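Up to 80 people turn out for the winter seed swap in Tarkmont, and the woman who started it still gets giddy talking about it. "I brought 32 packets of beans to the first one and came home with tomatoes I'd never heard of!" she says.

Her favorite is Quinlan, a purple pole bean a neighbor has grown since he was a boy. "You cook it and it goes green. Kids lose their minds."

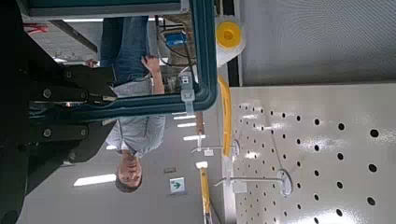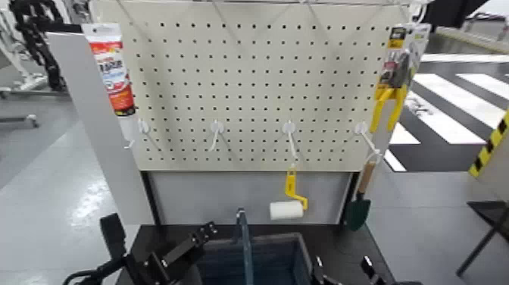 She starts sorting in December, at the kitchen table, with the radio on (loud). "Label the year," she says. "I've planted mystery squash, and I'd do it again, but label the year." The next swap is at Flondora Hall, and beginners get first pick.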